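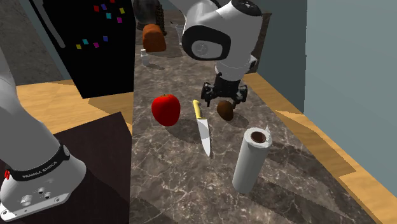
Kalkränder auf dunkler Steinplatte in der Küche, was hilft wirklich?

Kategorie: Haushalt und Reinigung

furkberg_ost
Guten Tag zusammen, ich wohne seit März in Furkberg und habe mit der Wohnung eine dunkle Arbeitsplatte aus Marmor übernommen. Unser Wasser hat 19 Grad deutscher Härte, so steht es im Aushang im Treppenhaus. Neben der Spüle bleiben jetzt weiße Ringe, die ich mit Spülmittel nicht wegbekomme. Im Geschäft wurde mir Callex empfohlen, auf der Flasche steht aber nur "für Bad und Armaturen". Darf ich das auf dem Stein benutzen? Eine neue Platte würde mich laut Angebot 280 Euro pro Meter kosten, darum möchte ich lieber vorher fragen. Vielen Dank im Voraus für jeden Rat.

steinfreund2
Bitte kein Callex und auch keinen Essig und keine Zitrone! Marmor besteht zum größten Teil aus Kalk, und die Säure unterscheidet nicht zwischen dem Rand und der Platte. Nachher haben Sie matte Stellen, und die muss man polieren lassen. Ich mache es so: ein weiches Tuch mit warmem Wasser und ein wenig pH-neutraler Seife, 10 Minuten auf den Fleck legen, danach mit einem Plastikschaber ganz flach abheben. Mit klarem Wasser nachwischen und sofort trocknen. Zweimal wiederholen, wenn nötig.

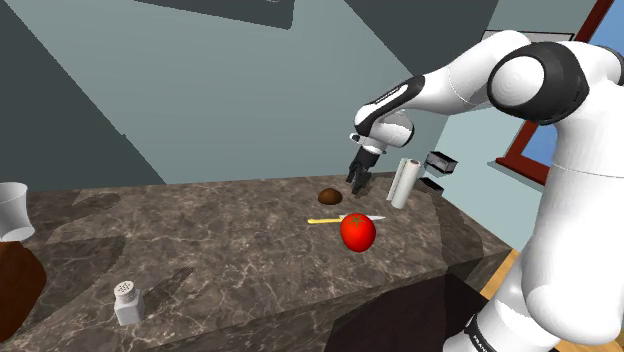 Die Imprägnierung sollten Sie ebenfalls prüfen. Geben Sie einen Tropfen Wasser auf die Platte und schauen Sie nach 10 Minuten, ob der Stein darunter dunkler geworden ist. Bei einem dunkelbraunen Marmor mit grauen und weißen Adern, so wie auf dem Bild, sieht man das auf den hellen Adern am besten, auf dem Braun übersieht man es leicht. Wird der Stein dunkler, muss er neu imprägniert werden. Ich nehme dafür das Mittel von Havlíček, zwei dünne Schichten, über Nacht in Ruhe lassen.

garbridge_k
Bei mir hat Essig immer funktioniert, ich habe aber Granit von Garbridge. Bei Marmor weiß ich es nicht.

furkberg_ost
Danke an beide. Den Tropfentest habe ich am Freitag gemacht, neben der Spüle wird der Stein deutlich dunkler, in der Ecke am Fenster gar nicht. Muss ich dann die ganze Platte imprägnieren oder genügt die eine Stelle?

steinfreund2
Besser die ganze Platte, sonst kann man später einen Übergang sehen. Vorher muss der Stein ganz trocken sein, ich warte immer 2 Tage.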